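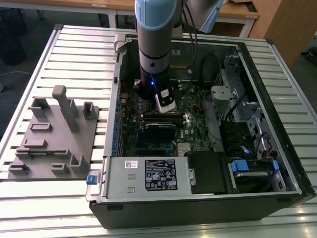
問い合わせ記録：施設予約システム「Wakora」における予約確認メールの重複送信について

状態：対応済み（経過観察中）
利用者：Civasport 施設運営課
対応窓口：Nikolaidis 保守受付
受付日：12月27日
重要度：中

１．申告内容
体育館および会議室の予約者に対し、同一内容の予約確認メールが2通届いている旨の申告を受けた。予約台帳上の登録は1件のみであり、利用料の二重請求は確認されていない。予約者からは、予約が二重に成立しているのではないかとの照会が複数寄せられている。

２．初期確認
送信履歴を抽出したところ、重複して送信されたメールは2,246件であった。いずれも早朝の一括送信によるもので、窓口での予約直後に送られる個別メールには重複が見られない。宛先、本文および予約番号は完全に一致しており、異なるのは送信時刻と送信識別子のみである。
会員情報の二重登録を疑い、メールアドレスを基準に名簿を照合したが、該当する登録はなかった。送信中継サーバー側の再送記録についても確認を行い、異常は認められなかった。 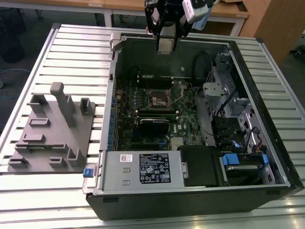
Sondaris：名簿側で一括送信の対象者を抽出し直しましたが、抽出結果に重複はありませんでした。送信処理が同じ対象者一覧を2度読み込んでいる可能性があります。処理の開始時刻と、排他制御の解除時刻を突き合わせていただけますでしょうか。なお、当方の連携設定は4月の更新以降、変更しておりません。

３．原因調査
上記の指摘を受け、一括送信処理の記録を時刻順に整理した。本処理は開始時に排他ロックを取得し、完了時に解放する仕様である。ロックの有効期限は13分に設定されていたが、年末年始の休館案内を本文に追加した後、処理時間は約19分に延びていた。
このため、処理の途中でロックが失効し、待機系の送信処理が未完了の対象者一覧を取得して、並行して送信を開始していた。送信済みの記録は処理全体の完了後に一括して書き込まれるため、待機系では送信済みの予約者を判別できない状態にあった。 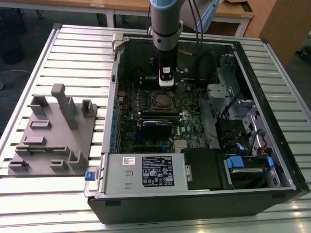 試験環境においても、処理時間がロックの有効期限を超える条件を設定した場合に限り、同じ事象が再現した。期限内に処理が完了する場合には再現しない。以上により、本事象の原因はロックの期限切れと、送信済み記録の書き込み時期の組み合わせによるものと判断した。

４．実施した対応
（１）待機系の一括送信を停止し、主系のみの運用に切り替えた。
（２）処理が継続している間は、ロックの有効期限を自動的に延長するよう設定を変更した。
（３）送信済みの記録を、予約番号ごとに送信の都度書き込む方式に改めた。
（４）試験環境で確認の後、待機系の一括送信を再開した。

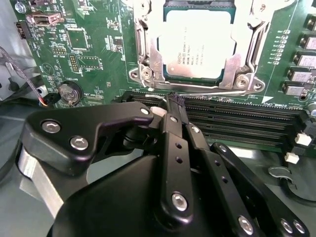 写真4　ソケットに装着されたプロセッサー

５．利用者への依頼事項
重複メールを受信した予約者から照会があった場合は、予約は1件のみ有効であり、取消等の手続きは不要である旨をご案内願いたい。予約者が自ら取消を行った場合には、有効な予約そのものが取り消されるため、窓口にて台帳を確認のうえ再登録されたい。
一括送信の本文を変更する際は、事前に保守受付まで連絡されたい。

６．残課題
処理時間の超過を検知する通知が、現行の監視項目に含まれていない。通知の宛先および基準値については、施設運営課と別途協議する。本票は、次回の月次締め処理の結果を確認した後に完了とする。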